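Reading time: 2 minutes

Tourism and Accommodation, Unit 4: Describing an island by its districts

When we sell an island holiday, the guest rarely asks for the whole island. He asks where to sleep. For this reason most brochures divide the land into districts, and in this unit we do the same with Carkirberg, our practice island. 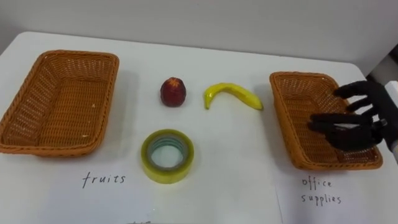 Two woven baskets on a white table.

The west coast, with the port of Purimholm, has most of the beds. There are 611 rooms in hotels and guest houses, and in July they are nearly all taken. The east coast is quieter and has more wind — it suits walkers better than families with small children.
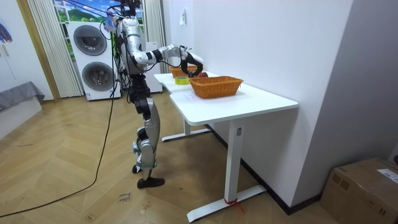

Murnbridge, November 21, 2025

Please read the district sheet before the seminar. Mark each place to stay as "beach", "village" or "inland". Kao is a difficult case, as it lies around 200 metres from the sea but has no path down to it. I would call it a village, and I would tell the guest about the missing path before he pays.

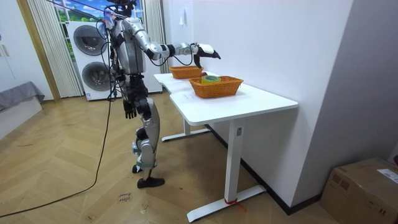

4.2 What a district text must contain

Start with how the guest arrives, and from which side. Then give the type of rooms, the nearest shop and the months when the ferry is reduced. Weather comes after that, in one sentence. Adjectives such as "stunning" tell the guest very little, so use them seldom.
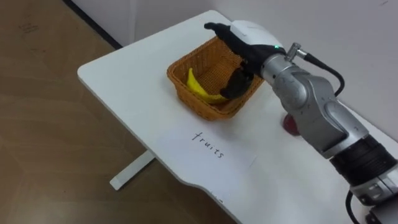

A price may be given as a range, but always write for which season it is valid. Old prices are the most common complaint in this kind of work. For homework, write two district texts, one for the west and one for the east, and bring them on paper.

Related notes
Unit 3: Ferry timetables and transfers
Unit 5: Half board, full board and self-catering
Unit 6: Answering a complaint by letter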